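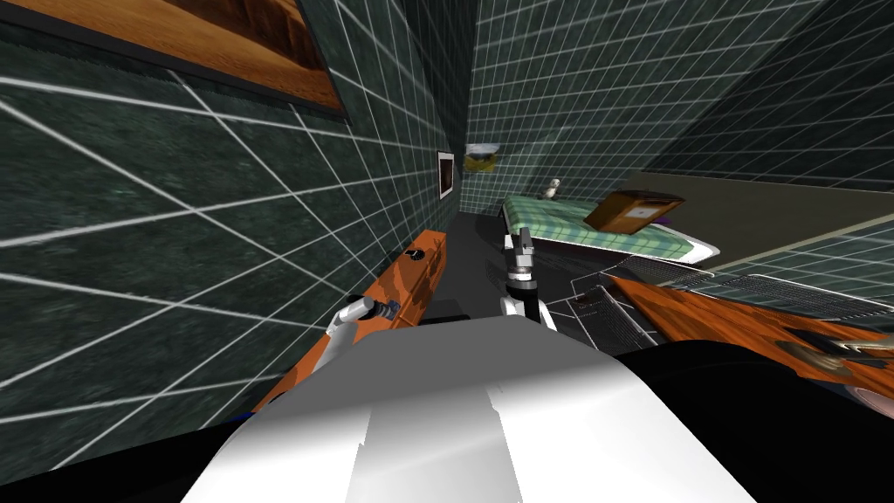
The ice plant at Lirnport makes 34 tons of flake ice a day when the intake water is cold, and less in late summer. The plant manager, who has run it since it was converted from block ice, does not regard that as a problem. "The rating is for one water temperature," he said. "If the water comes in warmer, you spend part of your refrigeration getting it down to freezing. It's arithmetic."

The conversion replaced brine tanks with two Tilska drum machines. Water is sprayed onto a chilled steel cylinder, freezes in a thin sheet, and is scraped off by a fixed blade. The sheet leaves the drum colder than its melting point, and that margin is what the manager watches. Ice that drops into the bin too close to melting will fuse into a single mass overnight, and the rake then has to break it up.

"People ask about tonnage. I ask about the bin," he said. "If I lose the first hour of the morning breaking up ice, I've lost the boats that wanted to go out on the tide."

He keeps the blade clearance tight and checks it each month with feeler gauges. Wear shows up first as a wet band at one end of the drum. He also doses a small amount of salt into the feed water, which makes the sheet release more cleanly. 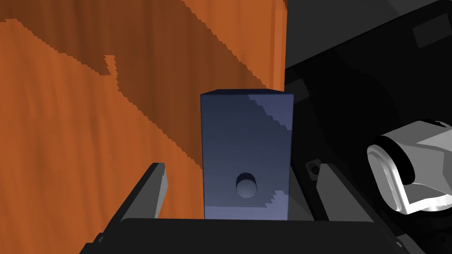

Palacios disagrees on the salt, arguing that a properly set blade needs none and that the dose shortens the life of the bin lining. The manager has heard the argument. "They have softer water. With ours, the sheet sticks." He accepts the point about the lining and expects to reline the bin by May.

Storage is the other constraint. The bin holds 100 tons, but the outer layer insulates the rest and is rarely fit to sell. Last season the plant logged 532 deliveries, most of them before 6 a.m., and the bin never ran below a third full. 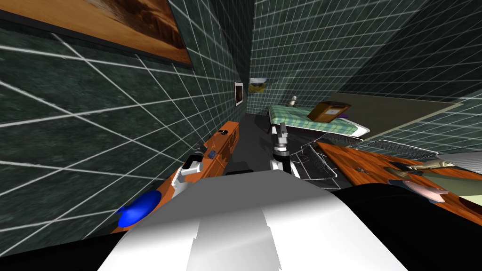 Rendered view with an orange arm and dark floor.

Skatthorpe, up the coast, has gone over to slurry ice, which chills fish faster and can be pumped. The manager has looked at the figures and is not convinced for his own boats. Their holds are built for boxes, 100 to a load on the smaller vessels, and slurry would need tubs and drains. "I'd be asking the owners to rebuild the hold so that I can use a pump," he said.

His next purchase will be a second compressor, sized to match the first so that both take the same spare parts.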